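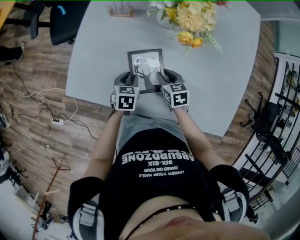
SPEAKER NOTES – FRAMING AND HANGING

Small Works on Small Walls
Notes by the collections officer, Sterton Regional Gallery
Last updated: August

Start once the doors are shut. Handout is on the chairs, so no need to read out the sizes.

Opening. Most of us look after more small pieces than large ones. At Sterton we have 641 framed works on the register and most would fit under your arm. They get less planning than the big canvases and they get moved more often. Today is about getting them on the wall and keeping them there.

Frames. Plain black is what we keep going back to for prints and photographs. It doesn't date, and a chipped corner can be touched up with a bit of paint. Mention the coloured mouldings we tried for the Fudora show. They looked good on opening night and we haven't been able to use them for anything else.

Work flat. Do all your checking on a table before you go near the wall. A big, light-coloured top is best, as you'll spot flakes and loose pins against it. Look at the corners, the backing tape, the D-rings and the cord. If the cord is furry, replace it. Anyone who has picked glass out of carpet knows why.

(Pause here and ask who still uses single-hook hanging. Usually half the room.)

Two hooks. We changed over after the Vieira loan. It was 17 prints in a corridor next to a lift, and every morning they'd all tipped slightly to the left. Two hooks per frame fixed it. It takes longer to measure, but you only do it once.

Height. Our centre line is lower than the textbook one. We dropped it after the school groups started coming through, and the adults haven't complained. If your visitors are mostly seated – aged care, waiting rooms, libraries – drop it again. Sit in the chair and look before you drill.

Spacing. Lay the whole group out on the floor first and take a photo on your phone. Small frames want to be closer together than you'd think. At Stumton we began with wide gaps and the wall looked like a noticeboard. We closed them up to 10 centimetres and it read as one group.

Slide change. Lighting, keep this short. Works on paper need low levels and a rest. Ours go back in the drawers between shows. Acrylic glazing is lighter and safer to travel, but it scratches, so no paper towel. Soft cloth only.

Labels. To the right, all at one height, even if the frames aren't. Print a few spares.

Costs, if asked. The last corridor hang came to $77 in hooks, cord and tape. Frames were already in the store.

Leave time for questions. Someone will ask about adhesive strips. We don't use them on anything with glass – fine for posters and labels. Spare handouts are in the blue folder, and the projector remote goes back to the front desk.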